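Pomus Grasp Planner: Set-up Guide
Section 4. Setting up the wrist view for soft objects

If you have come straight from the section on rigid parts, do have a cup of tea first, as soft things need rather more patience! Cloth, cushions and anything with a pile will change shape as the fingers come near, so the planner leans on the wrist view far more than it does with boxes and tins.

1. Open the Perception tab and choose Soft from the Object type menu. The outline colour changes to green.

2. Set Close-range cut-off to 135 mm. Nearer than this, the planner stops trusting the depth values and works from the outline alone.

3. Lower Exposure one notch at a time until the brightest part of the object shows some texture in the preview.

Note: Farzana Pirzada, who wrote the outline filter, suggests leaving Edge smoothing at 4 for fluffy fabrics. Higher values tend to shave off the fringe, and the planner then thinks the object is smaller than it is.

4. Press Hold view and wait for 300 ms before you ask for a grasp. The bar under the preview fills up while you wait.

Caution: Never press Plan while the arm is still moving. Keep a hand near the stop button the first few times you try a new fabric.

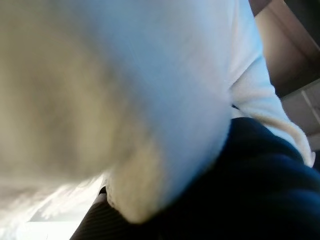

Reading time: 2 minutes

With white plush as close as this, most of the surface smears into streaks, and the fringe against the navy fabric is the clearest edge on offer. Draw your region of interest along an edge of that sort, leaving the bright, smooth middle well outside it.

5. Click Save as profile and give it a name you will recognise next June. Profiles made in Clivora can be loaded too, though you will need to enter the cut-off again by hand.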